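**Flurkex Student Rover Kit, club edition**

The Flurkex kit is made for school clubs and for teams who prepare the Drolimberg outdoor challenge. In the box are the chassis, four wheel motors, a forward camera and the colour-coded wiring. The price is $347, batteries are not included. Spare tires are sold in sets of 16.

For the road practice we recommend a wide paved surface with painted lane lines and a solid edge line. The line program must be calibrated again when the clouds change the light.

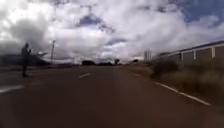

Harsh Maurya wrote to us that his club lost the edge line at every patch of worn paint, until they lowered the threshold in the Jalali software. He would like this step to be printed in the manual.

It is included in the manual from October. Older owners can ask for the page by email.

Shipping weight: 3,000 g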